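October 11, 2024
Delphine Villanueva

So the Plirnar gripper sheet says it handles "all household textiles". All of them. I have questions.

Started with clothes on a couch, same white arm throughout, Hostus controller.
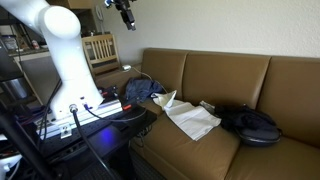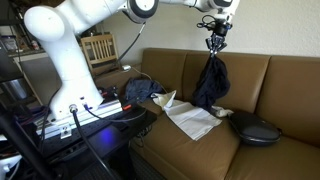 Navy cloth, black fingers, brown leather.

— Delphine Villanueva

The second one is the sort of shot that ends up in a brochure. Cloth in the air, job done, please send money. A pinch and a lift is the easy bit.

What I want to know is whether it can tell one layer from 2. My old Bendent can't, and it cost a good deal less.

Barrett Lindgren keeps quoting 1,586 picks at me from his own log. Fine — how many were towels? He's gone quiet on that.

Also not sold on the wiring. Thin black wires looped round the wrist are fine until the wrist turns.

Anwara Dewan reckons I'm blaming the fingers for what the camera gets wrong. Could be. Dark cloth is a pain for any camera, so I'll swap that next and leave the gripper alone.

26 picks each, same cloths, both grippers. Will post the misses as well as the hits. Not buying anything before then.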